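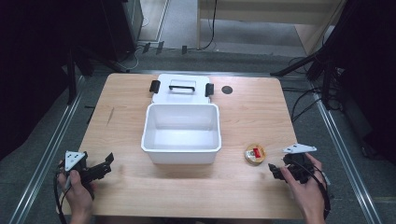

Plastic latch box: keep the lid attached or take it off?

I've got a white plastic storage box with a hinged lid, two black clips and a handle in the lid. It lives on my desk at home and I use it for small things: tins of mints and drawing pins, tape, spare pens, charger plugs. I'm trying to get into the habit of putting everything away at about five in the afternoon, when I stop work.

Two problems. First, when the box is open the lid folds flat behind it, so the whole thing takes up twice the room it does when shut. I keep pushing it back and the lid ends up over the cable hole. Second, the round tins slide about inside and knock against the sides every time I carry the box to the shelf.

Can the lid come off without breaking the hinge? And what do people put in the bottom to stop things moving? The box is a Skallholm, bought in February, no instructions with it. The desk is a plain light wood one and I would rather not scratch it.

Posted by greyhatch

3 replies

tealeaf_5

I have the same make in a smaller size. The lid on mine does come off but you have to do it in the right position. Empty the box, undo both clips and stand the lid straight up. Push one end of the hinge gently towards the middle until the peg comes out of its socket, then lift that side. The other side follows. If it won't move with light pressure, stop, as some of the older ones were moulded in one piece and the hinge will go white and then split.

To be fair I took mine off once and put it back the next week. With the lid off there is no handle, so you have to carry the box by the rim, and the rim is thin and digs into your fingers when it's full. What worked better was turning the box so the hinge is on the left and the lid opens out to the side. I had the space there anyway. You may not.

For the rattling, a piece of non-slip drawer liner. Cut it a little smaller than the floor of the box or it rides up at the corners. Mine came on a roll from Baumgart and I have used it in three drawers as well. It washes in the sink.

Put the tins in flat, on the liner, and the pens and tape round them. Standing a round tin on its edge is asking for it to roll.

rowan_b

just use an old tea towel

Welten3502

Agree about the liner. I'll add something about the desk, as you mentioned scratches.

The underside of these boxes is smooth when new, but grit gets stuck to it if you ever put it on the floor, and then you drag the grit over the wood. Four felt pads on the corners cured that for me. Wipe the plastic with a damp cloth and let it dry first, otherwise the pads come off within days. The latch clips are worth a thought as well. When the lid is folded right back they can press on the desk top, and if you then shove the box along they will mark it. Lift it, don't push it.

To check whether you have marked the desk already, look along the top from low down with a lamp or the window in front of you. The shine hides or shows different things depending on where you stand, so move your head a bit. A scratch across the grain is easy to pick out. One that runs with the grain can look like part of the wood until you run a fingernail over it.

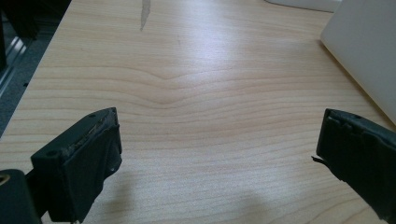

Light wood desk top, with the grain dipping in a shallow V near the middle.

A pattern like that is only grain, so leave it alone. I once spent an evening rubbing at a line on a Grestden table which had been there since I bought it.

As for the cable hole, if you aren't running anything through it then the lid can sit over it and do no harm. If you are, move the box forward so the lid lies in front of the hole, or do what the first reply says and turn it sideways. I wouldn't take the lid off. You will put it somewhere safe and then the dust gets in.

Comment from greyhatch

Thanks all. I've turned the box so it opens to the left and that has sorted the space out. I haven't tried the hinge. Tea towel is in there for now and the tins are quieter, but it bunches up when I take things out, so I'll get some liner when I'm next in town. Does it come in anything narrower than a full drawer width?

Comment from tealeaf_5

Not that I've seen. It cuts easily with kitchen scissors. Mark the back with a biro first.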